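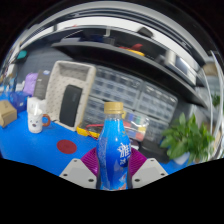

Section 6. Recording your first demonstrations with the hand-held gripper

By now you should have the gripper charged, the camera seated and the Hostis software talking to it. If the little status line in Hostis still says "waiting for tool", go back to section 2 and do the pairing again, because nothing in this section will work until that's sorted out.

I wrote this part after watching four new people learn the tool at Lamptey, and they all got stuck in much the same places. So I'm going to be wordy in the spots where they got stuck and quick everywhere else.

The task we'll use is pick and place: grab an upright bottle, lift it, carry it across the table and put it down on a mat. It's a good first task. You can tell at a glance if it went well, and it makes you practice the one thing everybody rushes, letting go.

Before you start

You'll need a bottle with a screw cap (cap on tight, please!), a round mat or anything flat that stands out from the table, and a table you can reach across without leaning on it. I leave the usual stuff on mine: a mug, a plant, the parts drawers at the back. A bare table gives you tidy recordings and a robot that gets lost the first time somebody sets down a coffee. Just keep the path between the bottle and the mat open.

Caution: Check both grip pads before every session. They should sit flat on the inner faces of the fingers with no lifted corners. If a pad is peeling, replace it. Do not glue it back down. I tried that one November and spent a whole evening scraping the finger clean.

Recording a demonstration

1. Open Hostis and choose New Task. Type a short name you'll still understand next month. "bottle to mat" is fine. "test" is not, and I say that as the owner of many folders called "test".

2. Hold the tool by the handle with your trigger finger relaxed, so the fingers are fully open. Look at the live view. Both finger tips should be showing at the bottom, and you should be able to see a good stretch of table past them. The view bends a lot toward the edges. That's the wide lens and it's supposed to look that way.

3. Hold still and press the side button once. You'll hear one beep. Wait for the second beep before you move. The tool is working out where it is in the room during that pause, and if you move early the whole recording will be tilted.

4. Move toward the bottle at an easy walking-through-the-kitchen sort of pace. Come in level, with one finger going to each side. Aim for the straight part of the bottle if it has one. On a bottle with a curved or ridged body, take a second to find a spot where both pads can sit flat against it.

5. Squeeze slowly until both pads touch, then a touch more. Stop there. A soft plastic bottle will dent if you keep going, and the robot will copy your squeeze faithfully, dent and all.

6. Pause for a slow breath. I mean it! This tiny stop gives the recording a clear "closed" moment, and it makes trimming so much easier later.

7. Lift straight up, carry the bottle over to the mat and lower it until you feel the base meet the mat. Keep it upright the whole way. Your wrist will want to roll at the end of the reach, so move your feet instead.

8. Open the fingers slowly, all the way, before you back off. Then back straight out. If you pull away while the pads are still brushing the sides, you'll tip the bottle, and a tipped bottle means a discarded take.

9. Press the side button again. Two short beeps and the take is saved.

Note: Talking during a take is fine. There's no sound recorded. Other people's hands are a different story - if someone reaches into view to straighten the bottle, throw that take away.

What to change between takes

Move the bottle a little every time. Turn it, too, so the label faces a different way in different takes. Paavo Hakala's first set was beautiful, really smooth stuff, and every single take started with the bottle on the same tape mark with the label facing right. The arm could do it perfectly from the tape mark and was hopeless a hand's width to the left.

Move the mat now and then as well, and start the tool from a different height once in a while. Don't change everything at once, though. I do a handful of takes with the mat in one place, then shift it and carry on.

How many takes do you need? For this task I stop at 44 good ones. You can go higher, and our biggest set at Lamptey is up to 1,477 takes over several tasks, but please don't let that number scare you off. Train on the small set first and see what the arm does with it.

Checking and discarding

Open the Review tab and play each take at double speed. You're looking for:

- a start where the tool is really still
- both fingers in view the whole time
- a clean close and a clean open on the finger width graph
- the bottle upright on the mat at the end

Mark anything doubtful with the yellow flag and come back to it later. Impi Peltonen does her flagged takes the next morning, and I've picked up the habit from her. I keep more of them when I'm fresh.

Caution: Discard in Hostis removes the take for good. There is no undo. Flag first if you're not sure.

If tracking drops out

You'll get a long low beep and the path line in the live view turns gray. Most of the time it's one of these: the tool was too close to something plain and shiny, a strong light was pointing straight into the lens, or you swung it too fast on the carry. Stop, go back to your starting place and begin a new take. A dropped take can't be patched.

If it happens over and over in the same spot, try giving the camera more to look at. Shelves and drawers behind the table help a lot. A blank wall doesn't.

When you're happy with your set, plug the tool into its charger, choose Export and pick the Hisex format. Loading the file onto the arm is covered in section 7.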